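Print | E-mail this thread

ok bread thread bc three people asked. storing it, freezing it, what to do with the old end of the loaf

1/ stop putting it in the fridge. goes stale faster in there. Counter for two days, paper bag, cut side down on the board. Then freezer

2/ slice BEFORE you freeze. I forgot this in September and spent a whole breakfast sawing at a brick. bread knife has never been the same

3/ bag the slices in pairs if you live alone. Whole loaf in one bag = one big clump. Press the air out, doesnt have to be perfect

4/ the rye from Moges keeps way longer than the white. 8 days on my counter and still fine for soup. the white is done by day 3, sorry

5/ someone asked about the Todon bread box. $149?? for a box?? no. a pot with a lid. You have one

6/ stale but not moldy: cubes, oil, salt, oven till they sound hollow when you shake the pan. Crumbs if theyre too far gone for that. keep the crumbs in the freezer too

7/ moldy is moldy, dont cut around it. my aunt cuts around it. dont be my aunt

8/ frozen slices go strait in the toaster, no thawing. one notch up from where you normally have it. rolls are different, splash of water and a hot oven for around 19 minutes

9/ seeded loaf from Vetel is back on Saturdays btw, go early

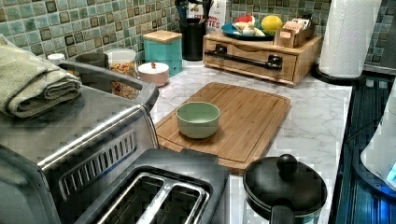
Posted by Sixten Björklund

10/ green tile + toaster, good morning. will do butter next if anyone cares. salted vs un, I have opinions

Last updated: 6/19/26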